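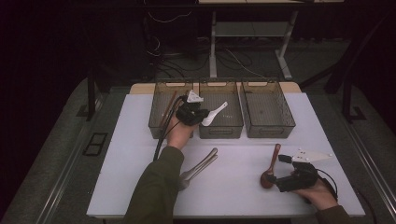 Home News Clubs Calendar Members Contact

News from the Robotics Club: the cutlery task

The autumn term at Iltbridge has been a busy one for the robotics club, and I promised Anneli Vainio that I would write something for the newsletter before the November meeting. I am not a fast writer in English, so please be patient with me. I will try to tell what we have been doing, what went wrong, and what we need from the other clubs.

Our project this year is called Nirkex. The name does not mean anything, Nelli Ruotsalainen made it up on the bus and it stayed. The goal is simple to say: a robot with two arms should sort kitchen things into bins. Spoons go to one bin, chopsticks to another, and what is left goes to the third. To reach this, the students first do the sorting themselves with hand-held grippers, one in each hand, and every movement is recorded. Later the program learns from these recordings. So at the moment most of our club work is sorting cutlery, again and again, on a white table.

In September we thought this part would be easy. We are all able to put a spoon in a box. But a gripper has two stiff fingers and no feeling, and the first evening was quite a shock. Musyoka Kioko, who is very good with his hands and repairs bicycles in his free time, dropped the same spoon so many times that he had to go out and drink a glass of water. The bowl of a spoon is round and it wants to turn when you squeeze it. If you take the spoon by the handle, it turns the other way. After some weeks we have agreed to take it by the handle and to keep the bowl pointing down when we bring it to the bin. It is slower, but the recordings look much more alike, and the program prefers that.

Chopsticks are another story. They are thin and they lie very flat on the table, so the gripper fingers must come down close to the surface without pushing it. Venla Kauppinen found out that it helps to wait half a second before closing. She also says that one should not talk during this half second, and this rule is now written on our wall.

By last Sunday we had 1,551 recordings that we accepted. Our goal is 3,000 before the regional meeting in Preltwood, so we are a little more than half way. The accepted ones are only part of the work. We throw away a recording if something falls on the floor, if the marker on top of a gripper was covered by a sleeve, or if the person stopped in the middle to think. Seija Lahtinen looks through all of them in the evening, and she is strict. In the beginning some of us were a bit offended when our work was deleted, but now we understand it better. One untidy recording can teach the robot a bad habit, and it takes many good ones to take the habit away again. 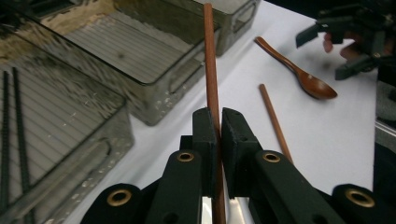
A chopstick held upright between the gripper fingers, with a wooden spoon and the other chopstick on the table.

I would like to explain how one evening goes, because several parents have asked. We work in pairs. One person holds the grippers and the other one sits at the computer, starts the recording and writes the number in the notebook. After 2 rounds they change places. We learned this change the hard way: the grippers are not heavy, but if you hold your arms forward for a long time, your shoulders become tired and your movements become small and angry. You can see it in the data. Seija can even tell from the recording who was hungry.

Between the rounds the objects are put back on the table, every time in a new way. The spoon should not always lie on the right, and the chopsticks should not always point in the same direction. It is surprisingly difficult to be random. Nelli noticed that she always puts the wooden spoon with the bowl towards herself, like at dinner. Now we throw a die for the starting direction, and the younger members like this part best.

We have had some problems also. The cables are a nuisance and we have not found a good way to lead them. Musyoka has tried to fix them along the arm with a soft band, but then it takes longer to change places. The clear bins are practical for us, but the program finds their edges hard to see, and in the first test it tried to put a spoon into the wall of a bin instead of over it. Venla would like to keep the clear ones and make more recordings. Seija would like to test coloured ones. We will decide after the next test, and until then there is quite a lot of discussion at the tea table.

The first real test with the robot arms was three weeks ago. Out of 7 tries it managed one spoon from start to finish — the whole room shouted. The other tries were less beautiful, but in most of them the arm at least went to the correct object. For a group where the youngest member started programming last winter, I think it is a good result.

In Preltwood we will meet the teams from other towns, including Madigan, who won last year with a very nice machine for folding towels. Each team shows its task on the table for the judges and answers their questions. We are practising the questions too, because some of us become quiet when a stranger asks something. If anybody in the other clubs would like to come and play a judge for one evening, please tell Anneli. Difficult questions are welcome.

We also need more cutlery. It should be wooden, metal or plastic, in any colour, and it does not matter if it is old, but please not knives. The program has now seen our own spoons so often that it needs to meet some new ones. You can leave them in the box outside the club room, and please put your name on them if you want them back after the competition.

New members can still join this term. You do not have to know programming. It is enough that you can sit still for half a second.

With greetings from the robotics club, Iltbridge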